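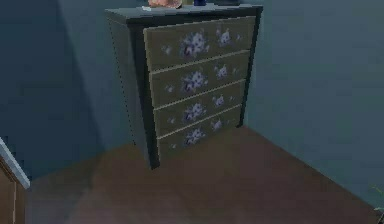

Uma cómoda de quatro gavetas, sem puxadores à vista.

Porque é que as gavetas encravam?

Já te aconteceu. Estás com pressa, puxas a gaveta das meias e ela... nada. Anda um bocadinho, fica torta e pára. Puxas com mais força e pior ainda. Vamos lá perceber isto depressa, que é mais interessante do que parece.

Primeiro: o atrito

Quando duas coisas se esfregam uma na outra, há uma força que trava o movimento. Chama-se atrito. Esfrega as mãos com força. Sentes o calor? É o atrito a trabalhar.

Sem atrito não conseguias andar (escorregavas logo), nem escrever a lápis, nem travar a bicicleta. Faz muita falta. Só que numa gaveta queremos pouco.

Segundo: a gaveta torta

Imagina uma gaveta larga. Puxas só de um lado. Esse lado vem para a frente, o outro fica para trás, e a gaveta roda um bocadinho lá dentro. Os cantos apertam contra os lados do móvel. Mais aperto, mais atrito. Quanto mais puxas torto, mais ela se agarra.

O que fazer: empurrar para dentro, endireitar, puxar pelo meio ou com as duas mãos ao mesmo tempo. Devagar. Resulta quase sempre.

As gavetas largas e pouco fundas são as mais teimosas. As compridas e estreitas portam-se melhor, têm mais gaveta metida no móvel a segurar a direção.

Terceiro: a madeira engorda

A sério! A madeira vem das árvores e é cheia de tubinhos muito finos, por onde passava a água. Depois de cortada e seca, continua a beber a humidade do ar. Quando bebe, incha. Por isso há gavetas antigas que em agosto deslizam lindamente e em dezembro, com a chuva, não saem nem por nada.

E incha mais para os lados do que ao comprido, por causa da direção dos tubinhos. Os marceneiros sabem isto há muito tempo e deixam uma folga à volta da gaveta. O Anselmo Rocha, marceneiro, tem na oficina uma cómoda de 1804 e diz que as gavetas debaixo ainda abrem só com um dedo. A folga está bem feita, é isso.

E como se resolve?

Antigamente: cera de vela. Esfrega-se nas partes da madeira que roçam e fica tudo mais liso. Sabão seco tambem dá.

Hoje muitas gavetas andam em calhas de metal com rodinhas ou bolinhas. Uma coisa que rola trava muito menos do que uma coisa que arrasta. Pensa numa mala de viagem com rodas e noutra sem rodas. Pois.

Experimenta em casa

Precisas de: uma caixa de sapatos, seis lápis redondos, alguns livros.
Põe os livros na caixa e empurra-a em cima da mesa. Custa um bocado.
Agora põe os lápis deitados por baixo, lado a lado, e empurra outra vez.
Repara na diferença. E repara tambem no que acontece se empurrares só por um canto.

Atenção!

Nunca subas pelas gavetas como se fossem uma escada, e não abras as gavetas todas ao mesmo tempo. O peso vem para a frente e o móvel pode cair em cima de ti. Os móveis altos devem estar presos à parede. Pergunta a um adulto se os teus estão.

Palavras difíceis

Atrito: força que trava duas coisas que se esfregam.
Folga: espacinho vazio deixado de propósito.
Calha: peça comprida por onde a gaveta desliza.
Humidade: água que anda no ar e que quase nunca se vê.

Na próxima página: porque rangem as portas.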